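Chapter 4
Air In, Air Out: Looking After Your Engine's Breathing

I learned this chapter the hard way, in my aunt's driveway, with a hatchback that would start fine and then sulk at every stoplight. I changed the spark plugs. I changed the plug wires. I bought a bottle of something expensive and poured it in the gas tank (please don't do that just because a label tells you to). The whole time, the engine air filter was sitting under its plastic lid looking like the inside of a vacuum cleaner bag. A new one took me two minutes to fit and the car was happy again.

So we're starting with air. Chapter 3 was all about fuel, and I know some of you came out of it thinking fuel is the whole story, but a gasoline engine swallows far more air than gas by weight. If you pinch off the air, or let it in somewhere it shouldn't be, everything downstream gets confused. The computer will try to cover for you, and it's pretty good at it, and that's exactly why people drive for months with a problem they could have found on a lunch break.

What you'll be able to do by the end

By the last page of this chapter you should be able to trace the path of air from the front of the car to the cylinders, pull and inspect an engine air filter, find a cracked intake hose by eye and by ear, and clean a mass airflow sensor without wrecking it. You'll also be able to explain to a customer what you found in words they don't have to look up. That last one is worth practicing out loud — I still do it in the truck on the way to work.

Words to watch for

Airbox: the plastic housing that holds the engine air filter.
Intake hose: the flexible duct between the airbox and the throttle body. Some people call it the boot.
Mass airflow sensor: the part that tells the computer how much air is coming in. You'll see it shortened to MAF everywhere.
Unmetered air: air that sneaks in after the sensor, so the computer never hears about it.
Throttle body: the valve your right foot is really talking to.

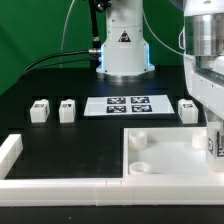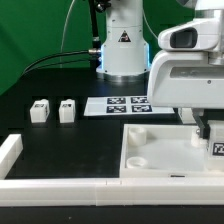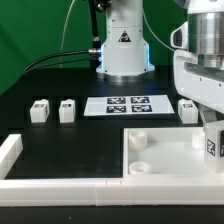

4.1 The path the air takes

Pop the hood on nearly any car with a front engine and you can follow this with your finger (engine off, please, and cool). Start at the snorkel, the open mouth near the grille or behind a headlight. It feeds the airbox. Inside the airbox sits the filter, and just past the filter you'll usually find the MAF sensor, then the intake hose, then the throttle body, then the intake manifold with a runner for each cylinder.

Not every car follows that order to the letter. The Limmont sedan we use for our practice jobs has no MAF at all. It works out the airflow from manifold pressure and temperature, so if you go hunting for a sensor in the hose you'll be there all afternoon. The Tulirden wagon does have one, and it's in the usual spot. Check the service information for the car in front of you before you start unclipping things!

4.2 A complaint to keep in mind

Tuva Eide brought her Tulirden into the shop one June with a rough idle and a check engine light. She had driven 2,214 miles since her last oil change and remembered the light coming on soon after it. The filter was clean. The sensor was clean. The intake hose had been pushed back on crooked, with the clamp sitting half off the lip.

The car ran all right out on the highway, and it ran badly at idle. Think about why that might be. At idle the engine only wants a small sip of air, so a little leak is a big share of the total. At 2,000 rpm under load the same leak hardly counts. Hang on to that idea — we'll use it again in 4.5 when we get to vacuum hoses, and once more in the chapter on fuel trims.

4.3 Before you touch anything

Get your tools out first. For the jobs in this chapter you need a flat screwdriver, a small socket set, a flashlight, a clean rag and a can of MAF cleaner. Brake cleaner is not MAF cleaner, however similar the cans look. Now open the hood, let the engine cool for 20 minutes, and find the clips on the airbox lid. We'll take the lid off together in the first job.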